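Amber Cropper
Netcombe worktops, notes from the bench. June 2019

1/ Thread on putting hot pans down on timber worktops. Three people have asked this month, so it all goes in one place.

2/ Block-pattern tops are glued strips. Heat dries one patch faster than its neighbours and the joints take the strain. The finish usually marks well before the timber moves.
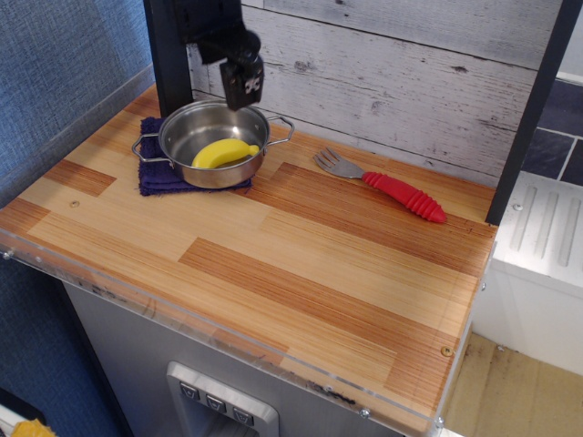

3/ Trivets first. Cork is fine, cast iron with feet is better. A folded towel is what most kitchens use, and it will do if it is wider than the base of the pan on every side, as with the purple one under the small steel pot. Fold it flat. It must be dry: a damp towel carries heat and steam straight into the finish.

4/ Small pans with wire loop handles get lifted with both hands, so leave clear space left and right. Cutlery goes to one side, flat on the wood. A chunky red grip like the one on that fork is easy to find again.

5/ My test piece at Faltton was a 300 mm offcut, oiled, with a pan on a single layer of cotton for 10 minutes. Faint ring. Same pan on a folded towel, no ring I could find under a raking light.

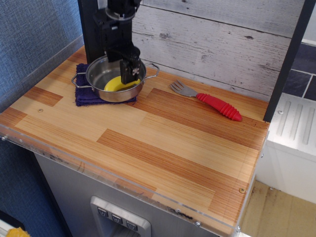 EDGES AND FIXINGS

6/ A clear acrylic strip along the front and right edges, screwed on, keeps knocks off the end grain. If it sits slightly proud of the wood, crumbs and water will collect behind it. Wipe along the inside of the lip, then dry it.

7/ Screws: nip up by hand. Overtighten and acrylic crazes round the hole. Mine are at 149 mm centres, closer than needed.

8/ Old screw holes in the top should be filled. Gosling hard wax in the nearest amber, levelled with a plastic card. Leave overnight before oiling.

9/ Re-oiling schedule for the Tultosholm tops goes up in July.

Contact | © Amber Cropper | Back to top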